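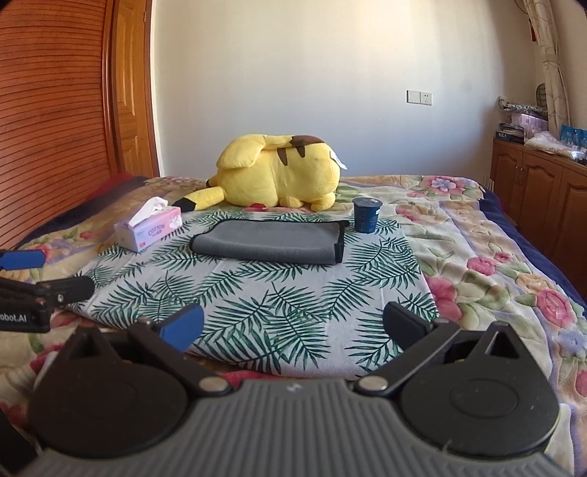 How often should you wash a thick floral blanket? Twice a year does me fine, as long as there's a sheet between it and whoever's sleeping, and mine gets its turn in October and again in spring.

I'm a bed-sorter, I confess. Everything that needs folding gets dumped on the blanket first (it's so busy with flowers that the odd crumb never shows!) and then I work my way down to bare bedding. The palm-leaf cloth goes flat, the grey piece with the black edging goes on top, and off I go. My friend Jui-lin Yen swears by rolling the lot, but I've tried it and my shelves looked like a bakery.

Soft toys are my weak spot. They take up roughly 30 centimetres of shelf apiece and I can't part with a single one, so they wait on the bed till last and end up back by the pillows, every time. 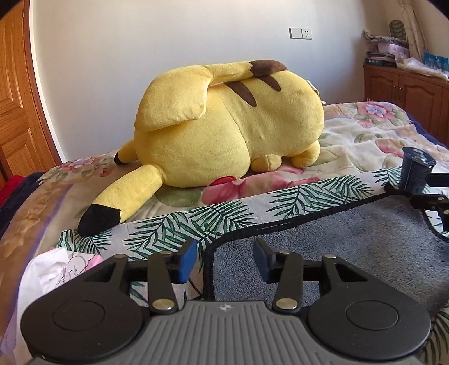

Pikachu, back turned, on the floral blanket beside the palm-leaf cloth.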